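Weltville shop brings small-farm teas and a tasting month to Randgate Street

A small grocery in Weltville is giving over its front counter in June to teas bought straight from the people who grow them. Vrettos, the corner store on Randgate Street, will pour a different tea each afternoon and sell it by weight from the bins behind the register.

The teas come through Sudura, an importer started by Mireille Atallah and Stijn Claeys. The two buy from small growers who farm without sprays and do most of the picking by hand. Until last year they sold only to restaurants. Vrettos is the first shop in town to carry the full range, which now includes nearly 100 teas and herbal blends.

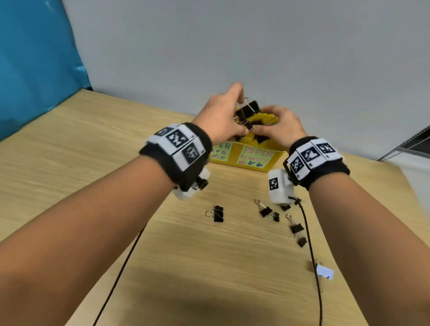

Food & Drink

Chie Arai, who manages the store, said customers had been asking for loose tea for a long time. The shop had carried boxed tea bags and little else.

"People would come in for olive oil and beans and ask if we had a decent green tea," Arai said. "I kept sending them to the next town over."

The first week is for green teas, followed by black teas, then oolong. Herbal blends close out the month, with dried lemon verbena, sage and chamomile. Tastings start at 2 p.m. and run until the pot is empty. They are free, and there is no need to sign up.

Sudura's prices are a little above what supermarkets charge for loose tea. Atallah said most of the difference goes to the growers, who are paid when the leaf is picked instead of after it sells. The company prints the name of the farm and the season of harvest on every bag.
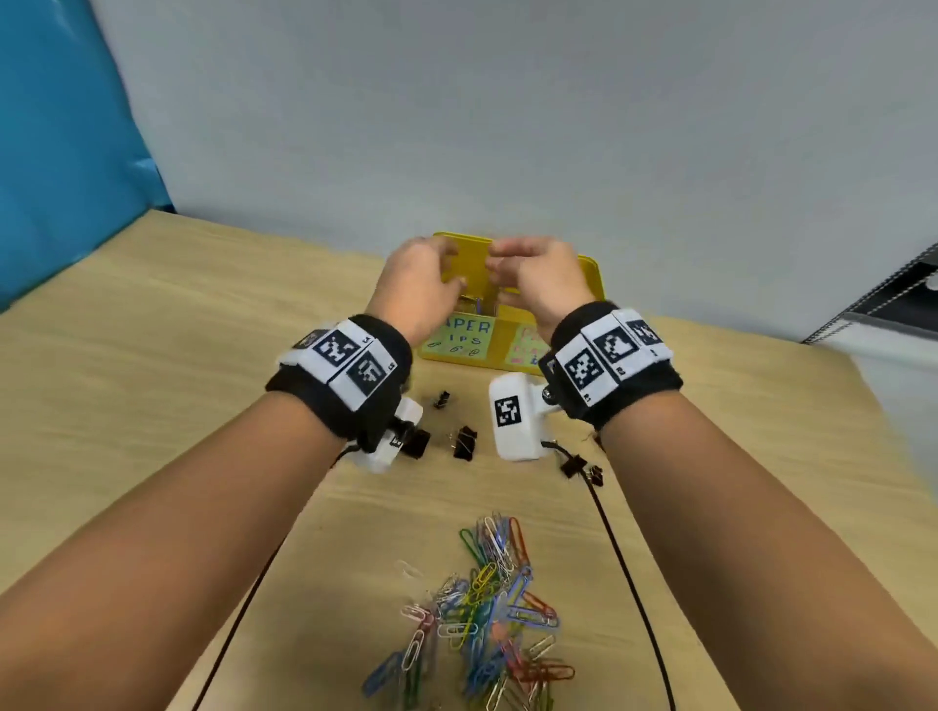 Claeys handles the buying and spends a good part of the spring on the road. He said this year's early harvest was smaller than he had hoped for because of a cold spell, and a couple of the white teas may run out before the month is over. Orders for those will be limited to one bag per customer.

The store will also sell food to go with the tea. Lama Nasrallah, who bakes for Vrettos, has made a sesame cookie and a date loaf for the tastings. Both will be on the shelf in the mornings. The loaf is made without eggs or butter, and the cookies contain nuts.

Shoppers who bring their own tin or jar will get 10 percent off loose tea. Containers should be clean and have a lid that closes tightly. Staff will weigh them at the counter before filling.

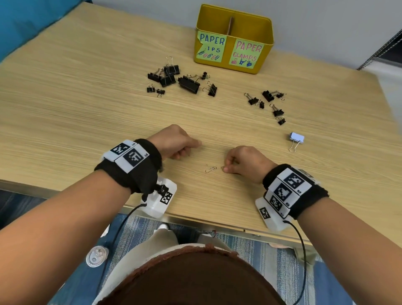

Hiba Issa will lead an evening class on brewing at the store later in the month, covering water temperature, steeping times and how to keep tea fresh at home. The class costs extra and places are limited. Names are being taken at the register.

Vrettos plans to keep a smaller selection of the teas once June is over. Arai said the final list will depend on what sells.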